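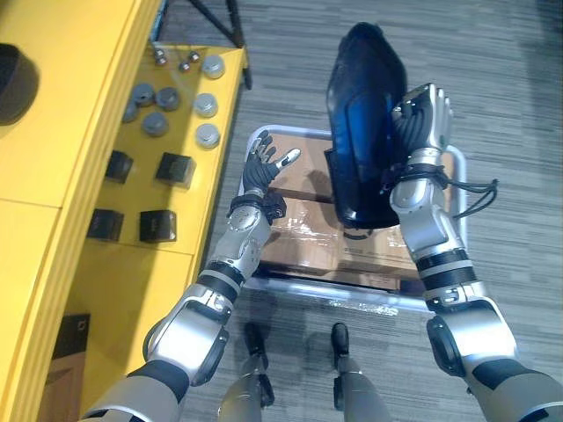

When Peter Tóth talks about the first Sunday in July, he still puts a hand flat on his chest. "We had set out chairs for the usual crowd, and then the doors kept opening," he says. "I thought, Lord, where are we going to put them all? And then I thought, what a lovely thing to have to worry about!"

Tóth has led the fellowship at Cerkuvstead for seven years. It meets in the old grain hall on Bouazza Street, with a kitchen at the back, a piano that sticks on the low notes and a heating system that everybody has an opinion on. The July Sunday was the first of its praise evenings, and there has been one every month since, with singing, testimonies, a short sermon and a great deal of soup.

The idea came out of a prayer meeting. Five people turned up, it was raining hard, and they decided to sing instead of going through the list. "We sang for two hours," Tóth says. "Old hymns, new songs, some in Slovak, some in English, and one where we only knew the chorus. I went home and couldn't sleep, I was so happy."
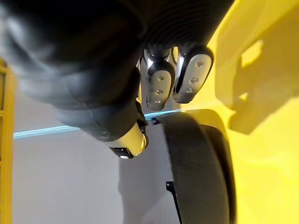
He is quick to say that the music is not his doing. That belongs to the choir, Pramance, and to the man who leads it, Oldřich Rusnák, who joined us halfway through the conversation with his coat still on.

"People ask if they need to read music," Rusnák says. "No! Most of my basses don't. I sing them the line, they sing it back to me wrong, I sing it again, and by the third week it is glorious." He laughs and then turns serious. "My grandmother sang in church every week of her life and never saw a page of notes. She had the whole hymn book in her head."

Did he expect the evenings to grow the way they have? "I expected to be tired," he says, "and I am. But on the drive home I'm singing the alto part, and I'm not even an alto."

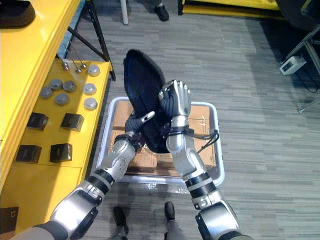

Words: Cerkuvstead Parish Pages
Thursday, November 21, 2019

Next on the calendar is the thanksgiving service, and here the two men start talking over each other. Pramance will open with a setting of Psalm 100 that Rusnák wrote himself — he looks at the floor while Tóth tells me this — and two families will bring their babies for blessing. There will be a meal afterwards. Tóth would like the sermon kept short. "I say that every year," he admits.

What about those who come only for the singing and slip out before the prayers? "They are welcome," Tóth says at once. "I came to church for the cake when I was a boy. God was very patient with me."

Rusnák has to go and let the sopranos in. He is already humming as he crosses the hall, and Tóth joins in from his chair, a little flat and very loud.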